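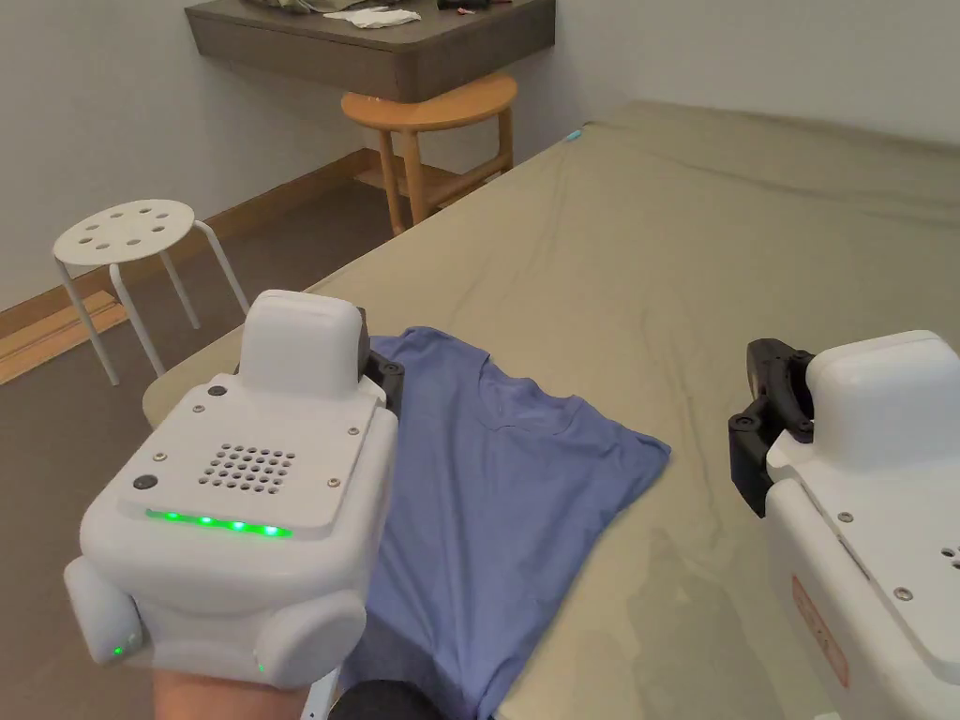
Según Trinh Trịnh, una camiseta que no se dobla en los primeros 4 minutos después de extenderla sobre la cama ya no se dobla ese día. Me lo escribió en los comentarios de la entrada anterior, con una seguridad que envidio, y añadió que el problema de mi sistema era que yo no tenía sistema. Tenía razón a medias. Sistema tengo, lo que pasa es que consiste en dejar la ropa encima de la cama y confiar en que a la hora de dormir me entre la vergüenza.

La vergüenza, conviene decirlo, llega cada vez más tarde. En diciembre dormí varias noches en el lado izquierdo del colchón, respetando con delicadeza el montón del derecho, como quien comparte cama con un familiar enfermo.

Así que este verano me he propuesto doblar. He leído cosas. He visto a gente muy peinada convertir una camiseta en un rectángulo del tamaño de un libro de bolsillo con tres gestos de muñeca, y he probado los tres gestos. El primero me sale. En el segundo aparece una manga por donde no debía, y el tercero prefiero no contarlo.

He empezado por las azules de manga corta, que son las que más uso y las que menos me duele maltratar. Se extienden planas, con el cuello hacia arriba, y ahí viene la primera discusión doméstica: Lộc La sostiene que hay que ponerlas boca abajo, para que al terminar quede el pecho a la vista, y yo las pongo según caen. Luego se alisa con la palma desde el centro hacia fuera. La cama no ayuda – es blanda, se hunde donde apoyas la mano y te devuelve una arruga nueva por cada una que quitas. Una mesa iría mejor, ya lo sé. La mesa está ocupada por la ropa que sí doblé y que no he guardado.

Después, un lateral hacia dentro con su manga, el otro lateral encima, y de abajo arriba en dos veces. Escrito parece fácil. También parecía fácil la estantería Tramska, y todavía guardo en un cajón los 2 tornillos que sobraron.

Lo de guardar es un capítulo aparte. Thắng Mai me recomendó unas cajas de la marca Jimel, de tela, para poner las camisetas de pie, en fila, como fichas de archivo. Quedan preciosas mientras está llena la caja. En cuanto sacas una, las demás se desmayan sobre el hueco y al tercer día aquello es otra vez un montón, ahora con paredes. He vuelto a apilar en horizontal, con lo que me pongo siempre la de arriba y hay algunas al fondo que no ven la luz desde la mudanza.

Al final crucé la frase de Trinh con mis propios datos: cronometré la siguiente camiseta y tardé 90 segundos, descontando una llamada. El rectángulo salió trapecio, pero cabe en el cajón. Le he contestado en los comentarios para que conste y de momento solo ha puesto un punto suspensivo, en singular.

La próxima entrada irá sobre la sábana bajera, si consigo encontrarle las esquinas.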